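2021-04-18
By Rosine Rey

Stripping an old tower for parts

Unplug it, hold the power button for 12 seconds, then lay the case flat. 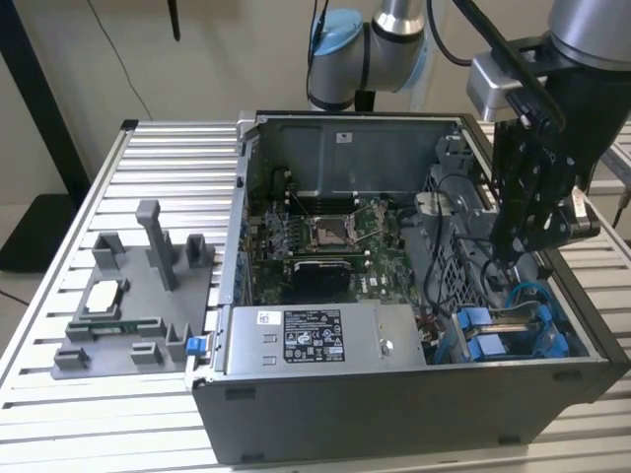
Drives come out before anything else. Leave the blue clips in place until the cables are off — they snap if forced. Keep screws in an old muffin tray.

Pull connectors by the plug, never the wire.

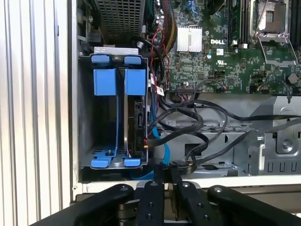

Label each lead with masking tape as you go and coil it loosely. 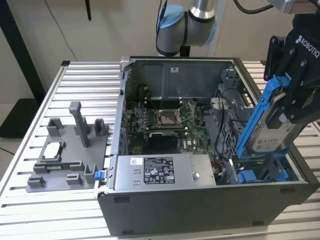 Can I put the old drive in the bin?
Wipe it first, then take it to the e-waste depot.

Comments
Kenov: Muffin tray works a treat.
Herath: Egg carton for me, any colour.

Contact | © Hendside | Back to top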